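Making a Short Story Chapbook: Project Report
Creative Writing and Small Press Publishing, Bollurdale College
Submitted in November

1. Aim

Our group set out to write, edit and print a chapbook of short stories within one semester. Each member wrote one story with a limit of 2000 words. The book is called The Road to Makeck, after a town that appears in every story. We used the imprint name Stusteck, which earlier classes had also used.

2. Writing and editing

We agreed on a few facts about Makeck before drafting. It has a ferry, one bakery called Bañuelos, and a school that closed. Everything else was left to the writer. This caused trouble later. In one draft the ferry ran at night and in another it stopped at noon, and two stories gave the bakery different owners. We fixed the ferry times but kept both owners, with one line added to say the shop had been sold.

Drafts were exchanged every Thursday. Comments had to be written in the margin and limited to one page. The longest draft ran 610 words over the limit. The writer cut the opening section, and the story now starts at the funeral lunch.

Copyediting took longer than planned. We had no style sheet at the start, so numbers, dialogue tags and the spelling of place names all had to be checked again at the end. The list of corrections came to 344 entries — most of them commas.

3. Layout and printing

The pages were set in a serif font at 11 point. We printed 20 copies on the college copier and stapled them by hand. The first test copy had its pages out of order because we had used the wrong booklet setting. The inside margin is still too narrow, and some lines sit close to the fold.
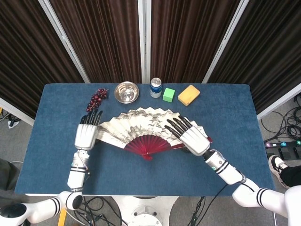

Figure 1. Open folding fan and grapes on a blue-covered table.

4. Results and changes for next time

All of the stories were finished and printed. Half of the copies went to the college library and the rest to group members. We did not make an e-book version, although it was in the proposal.

A future group should write the style sheet in the first week and keep a shared timeline of the setting. We would also set the story order earlier. Ours was decided on the day of printing, and two stories with similar endings ended up side by side.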